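Why Do Waffles Have Squares?

By Marama Te Moana
Updated Aug 15, 2024

A pancake is flat. A waffle is full of little square holes. Both are made from batter, which is mostly flour, eggs and milk. So why do they look and taste so different?

The answer is the shape.

How a waffle gets its shape

A waffle iron has two metal plates joined by a hinge. Each plate is covered in raised bumps. When you pour in batter and close the lid, the batter flows into the spaces between the bumps. The heat turns it solid. When you open the lid, every bump has left a hole behind. The holes are called pockets, and the walls between them are called ridges.

A tool that gives its shape to something soft is called a mold. An ice cube tray is a mold. So is a muffin pan.

More outside, less middle

The outside of any solid thing is its surface. The amount of outside is its surface area. A waffle has more surface area than a pancake of the same width, because the sides of the pockets count as outside too.

The outside of the batter is the part that touches the hot metal. It dries out and turns brown and crisp. The inside stays soft. More surface area means more crisp parts. A pancake has one brown face on the top and one on the bottom, and the rest is soft.

The pockets also hold syrup. On a pancake, syrup runs over the edge and onto the plate. On a waffle, it has to get over a wall first.

Walls make things stiff

Try this with a sheet of paper. Hold it by one short edge and let the rest stick out. It flops down. Now fold the paper back and forth like a fan, open it a little, and hold one end so that the folds point away from you. It sticks out much straighter. You did not add any paper. You only changed its shape.

Ridges work like those folds. A thin, flat sheet bends easily. If you add walls that stand up from the sheet, it becomes much harder to bend. If the walls run in two directions and cross each other, the sheet is stiffer both ways. Builders use this idea for some concrete ceilings. They are called waffle slabs. Next time you are in a parking garage or a train station, look up. You may see rows of deep square hollows over your head.

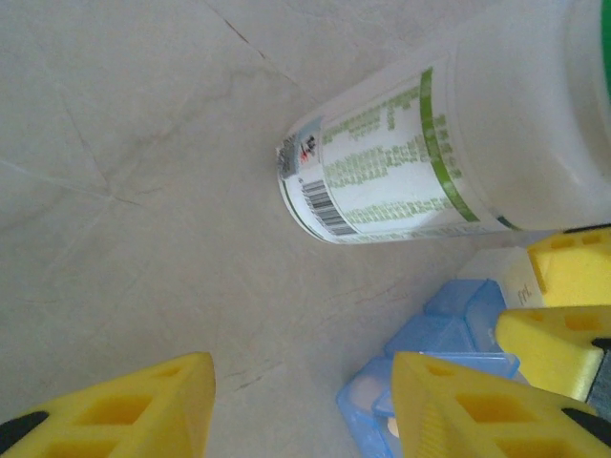
Pockets save material as well. A part with hollows in it uses less stuff than a solid part of the same size, so it weighs less. The pockets do not have to be square, either. The ones in the big yellow pieces are rectangles, set out in a grid with walls between them. If you wanted to make a waffle with that pattern, your iron would need bumps shaped like rectangles.

Be a pocket hunter

Look for grids of pockets around your home. Good places to start are the bottom of a plastic crate, the sole of a shoe, and the underside of a plastic chair. Draw each pattern you find. Are the pockets deep or shallow? Do the walls cross, or do they all run the same way?

Words to know

Grid: lines that cross each other to make squares or rectangles.
Mold: a tool that gives its shape to something soft.
Ridge: a long, thin part that stands up from a surface.
Surface area: the amount of outside that a thing has.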